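Re: [handheld-demos] Towel and tub task, first batch

From: Nermin Aksoy
Date: Apr 19, 2021

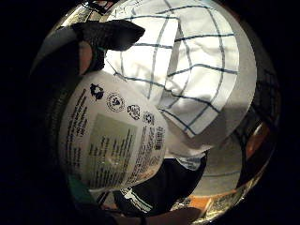
Still from the Fodo set: white tub with its label showing, checked towel behind

Jarlath Fitzgerald wrote:
> I think we can stop arguing about whether people can teach this
> by hand. We have 115 demos of the tub and towel task from the
> Poreck kitchen, done by 5 people, and the hand tool costs us far
> less time than driving the arm by remote. I'd like to freeze the
> set and start training. If anyone objects, now is the time.

Jarlath,

I object, a little.

I don't doubt that 115 demos is a decent pile, or that the hand tool is quicker than remote driving. I did my share of remote driving for Jodora in October and my neck still remembers it. But quicker to record is one claim and good to learn from is another, and your message slides from the first to the second without stopping.

Look at the still. The tub takes up a huge part of the view, tipped so the flat base faces out. I can make out the recycling mark and the barcode, and none of the small print. Fine, the robot doesn't need to read. What bothers me is the hand on the upper left side, with a finger pressed against the edge. How much of the holding is that finger doing? I can't tell from one still, and I'm not sure I could tell from the whole clip. If a person's fingers are sharing the load, the arm will be copying half of a grasp.

Same worry with the towel. It's folded and draped, the blue lines bend all over the place, and there's a dark cloth with white stripes bunched up in front of it. A person sorts that out by feel. We record where the tool goes and how wide it opens. We don't record feel. Ó Dubhghaill raised this before the first session and I don't think he ever got a proper answer.

So before you freeze anything:

1. Could someone go through the clips and mark every stretch where a bare or gloved hand touches the object? I'll take clips 1 to 40 if two others split the rest.

2. Replay 7 of them on the real arm, open loop, with the objects set out to match the first view. I'd pick them at random. Last time we picked the pretty ones.

3. Keep a small remote-driven set of the same task to compare against. Slow, yes – but at least there the arm is the thing doing the work.

If the replays look fine I'll drop it and say so on the list. My guess is that the tub will go better than the towel, and that the towel will be bad enough to need new demos.

Also, file 1801 won't open for me. Is it my copy, or is the one on the server broken too?

Nermin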